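Setting up the two-arm unit for the bin task in a guest room

This guide explains how we prepare one of our two-arm units for room tidying, mainly for changing the bag of a small wastebasket and picking litter from the carpet. It is written for the people who start the machine in the morning and who look after it between runs. You do not need to know programming. You need a soft cloth, a set of hex keys and a new roll of bags.

Before you start

Switch off the arm power with the key on the Clukero power box, but leave the computer on. Wait until both arms have gone down to their rest position. If one arm stays up, support it with your hand before you touch the key again. The arm is heavier than it looks.

Check that the carpet under the base is flat. A fold under one wheel makes the whole body lean, and then the left gripper will always come a little too low on the rim of the bin.

Step 1. Clean the fingers

The bin bags leave a thin film on the fingers. After a few runs the bag starts to slide out. Wipe the inside surfaces with a dry cloth, and after that with a cloth that is a bit damp. Do not use alcohol on the rubber, it becomes hard and gets small cracks. We change the finger pads every 200 grips in this task, also when they still look good.

Step 2. Look at the cables

Each arm has a black cable that hangs in a loop. The loop must be long enough so the wrist can turn fully, but it should not catch on furniture. Move the wrist slowly by hand to both ends and watch the loop. If it becomes tight, open the clip near the elbow, give it 4 cm more, and close the clip again. Do this for the left and for the right side. They are not always the same.

Step 3. Set the grip force

Open the Netunlow panel on the computer and choose "Grippers". For the arm which holds the bag, set the force to 40 percent. For the arm which picks from the floor, set it to 50 percent. With more force, thin plastic bottles are crushed and jump out to the side. With less, the bag slips off when the bin tilts.

Press "Save to arm", not only "Save". The second one keeps the values on the screen but the arm does not get them. I made this mistake many times.

Step 4. Place the bin and the litter

Put the bin against the wall, within reach of both arms, with a bag already inside and the edge of the bag folded over the rim. The fold is what the gripper holds, so leave enough of it. Then lay a few light things on the carpet in front. We use empty bottles, cans and paper packets. Do not put them under the furniture, the floor arm cannot reach there with the wrist in this position.
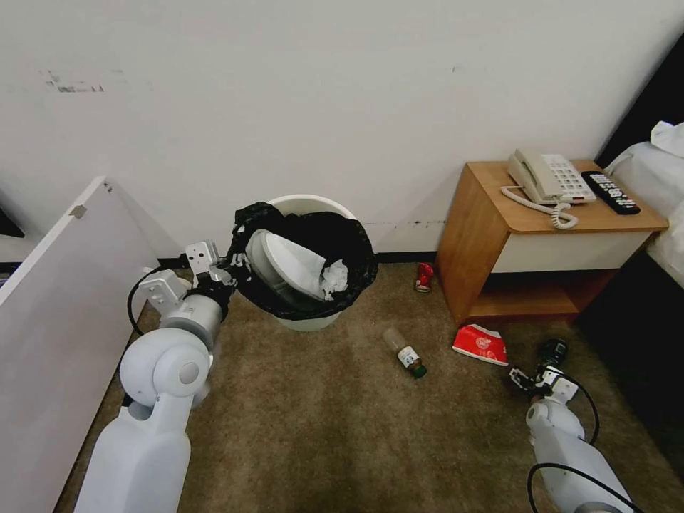 Martens
Setup and maintenance, Vemisard workshop

With the left arm closed on the bag at the rim, the right arm can work low over the carpet. Check the height of the right fingers now. They should stop just above the carpet and never press into it. If they touch, go to "Floor height" in the panel and raise the value one step at a time - after each step, send the arm down again and look from the side.

Step 5. Slow test run

Set the speed to the lowest level and start the task. Keep one hand at the stop button. The bin may tilt a little when the bag is pulled, this is normal. It should not lift from the floor. If it lifts, the left arm is pulling up too early and you have to repeat the teach point for "Hold rim".

Common problems

The gripper closes beside the bag. Usually the camera was moved during cleaning. Run the camera check from the start menu.

A clear bottle is not found. Turn it so the label faces up, or close the curtain when the sun comes in strongly.

The arm stops with a "Joint 3" message. Switch off, wait until the fan is quiet, and switch on again. If the message comes back, do not continue. Write it in the log with the time and leave the key at the desk.

After the last run, open both grippers before you switch off. Closed fingers press on the pads all night and leave a mark in the rubber.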